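Sunday, December 5, 2021
Equipment notebook, Punstead room
Subject: spring equipment request, gripper and spares

Draft numbers are due to Cornbridge before the break. Writing down the reasoning so the request does not have to be rebuilt from emails again.

Current position. Prasis has 3,212 left on the equipment line. Anything not committed goes back to the general pool, and the September transfer has already been spent on the compute box. The line has to cover spares for the arm we run now and a deposit on the second gripper.

Second gripper. Two options on the table.

Option A: same model as the one in use, parallel linkage. No new mounting plate, no change to the control code, spares shared between both units. Lead time quoted through Du is long, and they will not hold the price past the end of the quarter.

Option B: the cheaper unit from the Du catalog. Lower purchase price, but it needs an adapter plate, a different cable and probably a week of recalibration. Wrist camera would have to be re-mounted and the hand-eye calibration redone. Once labor is counted the saving mostly disappears. Reach between the fingers is also shorter, and that matters for soft items in bags, where we already lose grasps on the slack plastic.

Leaning A. Will cost out B properly anyway so the comparison is on file.

Spares, in order of priority:
- finger pads, 20 sets
- link bolts and washers, one box
- wrist camera cable, 2
- camera cover glass, if anything is left

Pads are the main consumable. We went through some 200 grasp cycles in the last furnished-room block before wear started to show in the force log. Carved wood is hard on the pads, upholstery less so. Next block has more bagged and long-fiber objects in it, so expect a different wear pattern and do not reuse the old estimate.

Not requesting: second arm, mobile base, new lighting. The base is a facilities question at Cornbridge (door widths, charging point) and should be its own request.

Open items:
1. Ask Du whether the deposit is refundable if delivery slips.
2. Check whether the adapter plate for B could be cut in house.
3. Confirm whether shipping comes off the equipment line or the overhead line. Last year it was charged to ours without notice.
4. Re-run the pad wear estimate after the next block, before the final figure goes in. 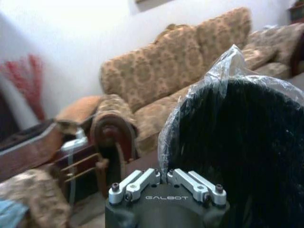

Item 3 comes first, as the room left for pads depends on the answer. If shipping is ours, drop the cover glass and cut the pad order before touching the deposit.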